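Setting Up Your Reading Log in Zinico (Section 4 of the Team Lead Guide)

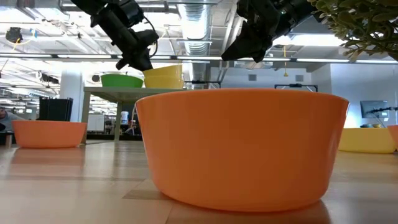
I wrote this section for new team leads who want to start a reading habit and then keep it going past the second week. You'll do most of the work in Zinico, our shared notebook, and a little bit on paper. Before you open anything, pick the one place where your paper slips are going to live. A big open bowl on the table, like the orange one, is my favorite because the rim flares out a little and you can drop a slip in as you walk by. Drawers don't work for me at all (I have three drawers full of notes I've never looked at again!). If you already have a spot you like, keep it and go on to step 1.

Before you start

You need a Zinico login, a pad of small paper slips, a pen, and one book you haven't finished. It doesn't have to be a leadership book. Mine was a history of canal building when I started, and I got more out of it for running meetings than I did from anything with a ladder on the cover.

Set aside 40 minutes for the first setup. After that it's a few minutes a day.

Creating the log

1. Sign in to Zinico and open the Personal tab. Don't use the Team tab yet, we'll get to sharing later on.

2. Choose New Log, then Reading. Give it a plain name. Kelly Oakley called hers "Stuff I read" and it's still going strong.

3. In the Goal box, type the number of pages you want to read in a month. The box comes filled in with 1210, which is somebody's idea of a joke. Change it to 450. That's a chapter on most evenings with a few nights off.

4. Under Reminders, pick one time of day. I use 7:15 in the morning, before the messages start.

5. Press Save. The log will look blank until you put in your first entry, so don't go back and make a second one.

Note: If you do end up with two logs, open the newer one and choose Merge Into. Your goal comes from the log you merge into, so check the Goal box afterward.

Writing your slips

6. While you read, write one slip whenever something makes you stop. One thought per slip, with the page number in the corner. I don't bother with quotes unless the wording is really good.

7. On the back, write the name of a situation at work. A real one! "Budget talk with Nigel" is fine. "Communication" is too vague, and you'll have no idea what you meant by it come March.

8. Drop the slip in your spot and keep reading. Please don't stop to type it up. I did that for months and it made every book feel like homework.

Caution: Slips with people's names on them shouldn't sit out where the whole office can read them. Use initials, or keep your spot at home. Liam Ackroyd found a slip about himself once - a nice one, luckily - and I've used initials ever since.

Moving slips into Zinico

9. Once a week, take out all the slips and read through them. Throw away any that have gone flat. I toss almost 2 out of every 3 and I don't feel bad about it.

10. For each one you keep, press Add Entry and type both sides. The front goes in Thought and the back goes in Where I'd Use It.

11. Tag the entry with one tag. You can add more, but then searching gets messy and you'll find everything under "people."

12. Recycle the slip.

Note: The phone version hides the Where I'd Use It box. Tap the little arrow next to Thought and it drops down. I've asked for this to be fixed.

Sharing with your team

Wait until you've been at it for a month. Then open an entry, press Share, and choose your team. Share one at a time and add a line about what you tried and how it went, including when it went badly. Benito Sarmiento shared one about interrupting people less, and half his team wrote back, which was more replies than my entire first newsletter got.

Caution: Share All sends everything in the log, tags and all, and it can't be undone. Check which button you're on before you press.

If you fall behind

Open the log, choose Pause, and pick a date to come back. Pausing keeps your page count where it was. If the book is the problem, mark it Unfinished and start a different one. Lionel Bainbridge keeps a shelf of trades by the kitchen if you need something to read tonight, and section 5 covers setting up a book swap of your own.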